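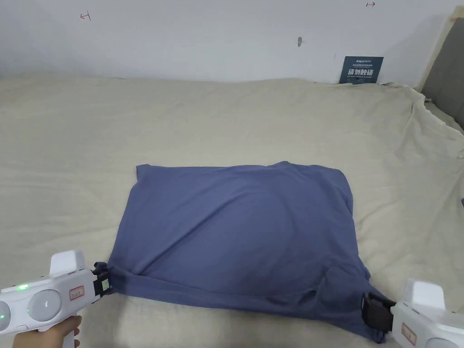
Filed under: Support > Hand-held demonstration > Frequently asked questions

Recording folding tasks with the Kellton hand grippers

Last revised July 15, 2026. Maintained by Jintana Thongsuk and Sebastian Pană.

Do I need a robot in the room to record a demonstration?

No. The operator holds one gripper in each hand and performs the task directly. The robot is only needed for playback, which is done at Lekov. Remote-control sessions are a separate procedure and have their own page.

When should I use remote control instead?

Use it when the task depends on the limits of the arm: reach into a deep cupboard, for instance, or force against a stiff drawer. For cloth on a bed or table, hand-held recording is faster and the motion is smoother. Operators working by remote control tend to pause before each grasp, and a policy trained on those recordings pauses too.

What counts as one episode?

One garment, from the first approach of the jaws to release and withdrawal. Laying the garment out beforehand is not part of the episode. Nor is smoothing the sheet.

How long should an episode be?

Most shirt folds finish well inside 70 seconds. Anything over 300 seconds is rejected on upload. If a fold is going badly, finish it and mark it as poor. Do not stop halfway and restart under the same episode number.

Where should the jaws close on a folded garment?

On the corners, taking in all the layers. If the jaw catches only the top layer, the bundle opens when it is pulled. A small pleat at the jaw is normal. A thick twist means the gripper was rotated after closing; release, realign and grasp again within the same episode.

Can I pull the near edge towards me to straighten it?

Yes, with both grippers moving together and low over the sheet. Keep the tension even. Uneven tension leaves diagonal creases that run to one corner, and the next fold will follow them.

May I use my fingers to correct a fold?

No. Fingers stay on the handles from start to finish. A correction made by hand has no matching gripper motion in the log, and the cloth then appears to move by itself. Episodes with finger contact are removed at review.

Does the bed have to be flat and tidy?

No. A creased sheet is acceptable and some variation is wanted. Two conditions apply: the garment must differ clearly in colour from the sheet, and there must be clear sheet on all sides of it at the start.

Why does my left gripper drift relative to the right?

The usual cause is a skipped pairing step. Put both grippers in the dock, wait for the tone, then lift them together. If drift continues, send the serial numbers to Marisol Usuga. Do not try to correct it in the Cindance software, as the offset is applied twice on export.

How many demonstrations are needed for one garment type?

The January shirt set had 566 accepted episodes, recorded by several operators. Smaller sets have been enough for towels. We have no reliable figure for trousers.

Should every operator fold the same way?

The order of folds must match the task sheet. Speed, hand height and the exact grasp point may vary. Left-handed operators should not swap the grippers over, as the channels are fixed.

What happens to failed folds?

They are kept, under a separate label. Pornthip Phromma reviews them and decides which go into the recovery set. A garment dropped and picked up again cleanly is useful. A garment that leaves the bed is not.

Who signs off a session?

Evaristo Barbieri for the Suwannarat rooms, the shift lead elsewhere. Uploads without a sign-off remain in the queue.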